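Sun 9 May. Notebook, back bench, Gromeseo forensics prep lab

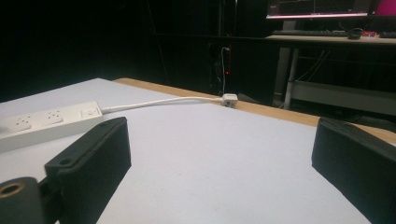
*entered by the evening bench; initials on the cover sheet, corrections in red please*

Came in to finish the tool mark series for the June hearing and stayed to find out why the blank swabs from Thursday aren't blank. So this entry covers two things, neither of them finished.

**Tool marks, Akpalu case**

Police want to know whether the pry marks on the back door frame came from the tire iron in the trunk or from any of the other tire irons in the county. I have explained by phone that we can speak to the first part. The second part was received in silence and then asked again in different words.

Test marks so far: 13 in lead sheet, all at the shallow angle. The lead takes a lovely impression and will take one from your thumbnail too, so please stop leaning on the stock. I want a second set in pine before anyone writes the word "consistent" in a draft. The door frame is painted softwood, and paint does its own thing at the edge of a gouge. It flakes, it drags, and it fills in the fine lines we're being paid to look at.

Scope work at 80x was pretty but told me less than low power did. At 80x everything matches everything if you've had enough coffee. Went back down, found the nick near the left corner of the blade, and found the same nick in nine of the test marks. The other four were made by me on Friday after lunch with the tool rolled over a bit, and they look it. Keeping them in. If the other side's expert asks whether we got marks that didn't show the nick, the answer is yes, with pictures.

Casts: the Irex silicone set up fine on the lead and badly on the paint. Tacky skin, bubbles along the deep end. The tub says to store it cool, and ours lives on the shelf over the radiator. Moved the tub. Opened a new one for the pine set and wrote the date on the lid, an innovation.

**The blanks**

Thursday's run had two field blanks and one bench blank. One field blank came up with a weak partial profile. The bench blank is clean, the other field blank is clean. My first thought was that it was one of us, so I ran it against the staff list. It isn't one of us, unless one of us has not been on the staff list, in which case see me.

Things it could be:

- carryover from the tube next to it in the rack, though the position sheet has that slot empty
- the swab lot itself (Kollura, the box with the dented corner)
- whoever opened the packet at the scene and then, let's say, talked over it
- a mix-up in labels, the dull answer and so my favorite

Pulled six unused swabs from the dented box and six from a sealed one. Extraction is in, reading tomorrow. Nothing from Thursday's run goes out the door until then. I've put a hold note on the folder and a second one on the box, as the first hold note I ever wrote in this building is still on a folder that was shipped.

For the record, the partial doesn't resemble the suspect's profile or the victim's. I know that will be the first question, so it's in the book before anyone asks.

**Paper**

The request form now runs to 128 fields. I filled in the ones that apply and put a dash in the others, and the system rejected the dashes. It would like the caliber of the tire iron. Left a message.

The evidence log is up to item 3000 since the new numbering began. It's a bag of gravel.

**Left over for the next shift**

1. Pine blocks are cut and in the drawer under the comparison scope. Same angle as the lead set, then steeper. Write the angle on the block before you make the mark, in pencil.
2. Don't touch the dented Kollura box. Use the sealed ones.
3. The tire iron goes back in locker two and gets signed in. Friday's return has a time but no signature. It was me. I've added it late and said so in the margin.
4. Ring the detective on the Akpalu job about the photos of the door. We have the close-ups with scale and nothing showing how high up the frame the marks are. If they've repainted already I don't want to hear it from the lawyers.

Left lead offcuts in the tray. Extraction block off at the wall.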